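3. Domestic Metalwares in the Stidden Collection

3.1 Scope of the group

The household metalwares form the smallest of the three groups into which the Stidden Collection was divided when it passed to the Drernorov Museum. They have also received the least attention. The 1970s handlist gave most of its pages to the paintings and to the printed maps, and it entered the kitchen and table objects under a single heading, with no measurements and few remarks on origin. The present study returns to this material and asks how it was gathered, how it was shown to visitors, and what its place in the galleries says about the museum's changing view of everyday design.

For the purposes of this section, a domestic metalware is any object made wholly or mainly of metal and intended for the preparation, storage or serving of food. Fireplace tools and lamps are left out, although the handlist places several of them under the same heading. On this definition the group contains 47 objects. Of these, 41 can be matched with confidence to entries in the handlist. The remaining objects carry collection labels but no legible number, and they are treated here as part of the group on the strength of the labels alone.

3.2 Sources and method

Two bodies of written evidence were used. The first is the handlist itself, which survives in a typed copy with later corrections in pencil. The second is the correspondence between the museum and the Vermeulen gallery, through which a large share of the objects were bought. The gallery's letters are brief and mostly concern price and delivery, but they often name the town in which an object was found, and in 13 cases they are the only record of where it came from. Letters sent by the museum were not kept by the gallery, so the exchange can be followed from one side only.

Each object was examined outside its case, under raking light, and compared with the wording of the handlist. Marks were drawn as well as photographed. Where the handlist and the letters disagreed, the earlier document was preferred unless the object itself gave reason to doubt it. No metal was sampled, and statements on composition rest on surface examination.

3.3 Arrangement in the galleries

When the group was first put on view, the objects were sorted by material. Copper stood with copper and pewter with pewter, in tall cases along the north corridor. This order suited a museum that saw its task as the teaching of craft, and it allowed a student to compare joins, rims and handles at close range. It also separated objects that had been used together. A pan and its lid, if made of different metals, could be shown at opposite ends of the corridor, and the labels gave no hint that they had once belonged to the same kitchen.

The display was changed after the move to the Skuvton building. The new galleries followed the order of household work, beginning with storage and ending with the table. Stands, racks and holders, which had earlier been kept in reserve as minor pieces, were now given a case of their own. The change brought into view a class of object in which ornament and use meet in an uneven way. In many holders the part that bears the load is plain, while the finial or crown, which bears nothing, receives most of the maker's attention. The same division is found in stands of much later date, including those in stainless steel (Figure 3).

It would be unwise to read this division as proof of a single line of descent. The finials in the Stidden group vary widely in form, and only a few can be dated by mark. What can be said is that the upper part of the stand remained open to ornament over a long period, and that buyers appear to have accepted, or expected, some display in an object kept within reach of the stove. The letters from the gallery support this view, as they seldom mention the base of a stand but regularly describe its top.

The labels written for the Skuvton galleries are considered in Section 4, together with the visitor survey carried out in the November after the opening.
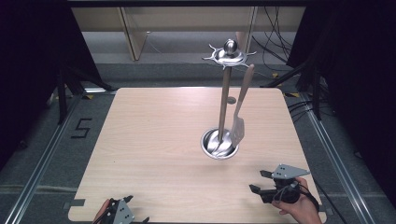

Figure 3. Stainless steel utensil holder with star-shaped crown and spherical knob, holding a slotted turner with a wooden handle.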